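The logged cause was "cable"
Opinion, by Anselmo Magalhães

The incident report from the Rarnton cell is one page long. The robot had been laying out phones and their leads on a white bench. At some point in the morning the left arm closed on a lead it had not been asked to pick up, carried on with its move, and drew the lead tight against the gripper until the wrist joint reached its torque limit. The controller stopped the arm. The operator, Eero Saarela, pressed the stop button as well, cut power to both arms and freed the lead by hand. In the box marked "cause" he wrote one word, "cable", because the form gave him a drop-down list and that was the nearest item on it.

I think that word is wrong, and that the habit of accepting it is a safety problem.

A cable is a condition of the work. Anyone who sets two arms over a bench of phones and leads knows that the leads will lie in loops, cross each other and move when something else is moved. A stop caused by a known condition is a fault in the planning or the sensing, and the report should say which. At Rarnton it was both. The planner treated each lead as a box drawn round its plug. Everything beyond the plug was, as far as the motion check was concerned, bare table.

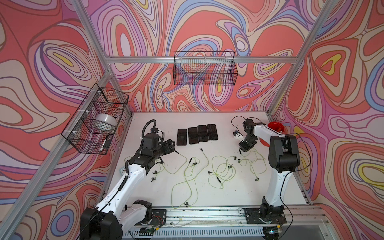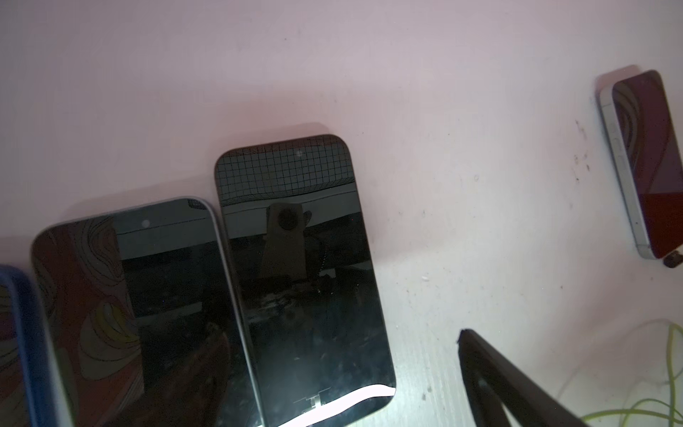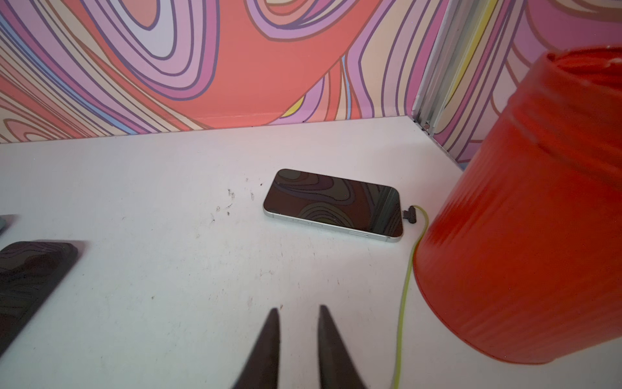

Phones and yellow-green cable on the bench of the Rarnton cell.

The sensing is harder to put right. A wrist camera gives a good view of the part being approached and a poor view of whatever is passing beside the finger. A thin cord can run out of the view a short way from the plug, and the software then has to guess where it goes. The phone screens make matters worse. They are dark glass, they reflect the patterned walls, and a reflected line has much the same width and contrast as a real one. Pesonen, the perception package used in the cell, has a filter for this. The filter had been set strongly enough to remove reflections, and it removed stretches of cable with them.

None of this was new. The log for February holds 1353 picks. In 23 of them the wrist torque rose above its normal band and fell back before the limit was reached. No alarm was raised, as none had been configured below the limit. I went through the recordings for all 23 and found a lead under or against a finger in most. The stop in the morning was the first of these events to be long enough to count.

Flomier, who integrated the cell, have replied that the torque limit did its job. That is true and I have no complaint about the limit. But a limit is the last layer. If it is the only one that responds, then the system is being run on its last layer, and the next lead may be fixed to something heavier than a phone. The arm will pull that across the bench with the same confidence.

My own proposals are modest. Add a warning threshold below the stop limit, with a 200 ms window so that ordinary contact does not trip it. After each grasp, lift a short way and compare the load with what the part should weigh. Model a lead as a line with an uncertain far end, and keep the free arm out of that region until it has been seen again. Kerkcombe made the first two changes on a similar cell and ran 361 picks before the next stop - too few to prove anything, though enough to show that the cycle time hardly suffers.

The fourth change costs nothing. Take "cable" off the list of causes. Replace it with "contact not predicted" and "contact not detected", and let the operator tick both. Saarela tells me he would have done so.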